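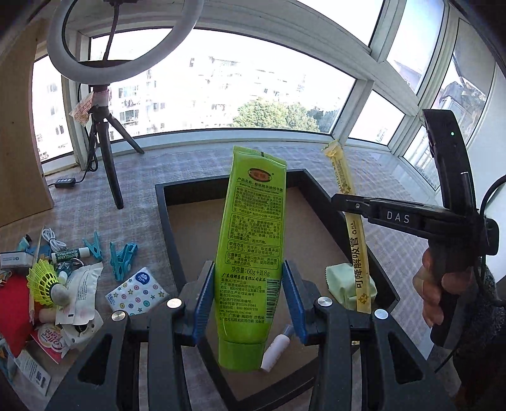
A tube of hand cream between the jaws at the tabletop station, with a second gripper on the right.

We got to Kamow a little after 4 in the afternoon, when the October open day was already thinning out. The building is easy to miss. Foser has the ground floor and the data group works upstairs, in rooms that were apartments until recently.

Visitors sign in at the desk and get a sticker with a number. Mine was 446. The staff said they had printed 400 and had to run off more at lunch.

The first stop was the tabletop station, set up on a checked tablecloth by the windows. The grippers are held by hand. You carry one around like a large pair of tongs and the camera on it records what the jaws do. The jaws have ribbed blue pads on the inside. The objects are ordinary household things: hand cream, lip balm, clothespins, a badminton shuttlecock, a packet of Coffee mate. A tray with a raised rim sits among them.

Visitors were allowed a turn. The grip takes some getting used to. I squeezed too late on my first try and pushed a clothespin off the table. The second went better — slow approach, jaws open wide, close only when both pads are level with the object. Tall things were easier for me than flat ones. I never got a sachet up cleanly.

An operator told us the session counter for that table stood at 781 since the start of the month. She would not say how many of those were thrown out.

Downstairs, the Foser line was less hands-on. Two arms packed cartons behind a fence and we watched from a painted walkway. It stopped once for a jammed flap and was running again within a few minutes. The talk that went with it was hard to hear over the compressors.

The Rurkham room was closed by the time we reached it.

Parking is on Adams Street, behind the building. Coffee is free but the machine takes only its own cups, so leave your travel mug in the car. The next open day is planned for spring, and sign-up is at the front desk.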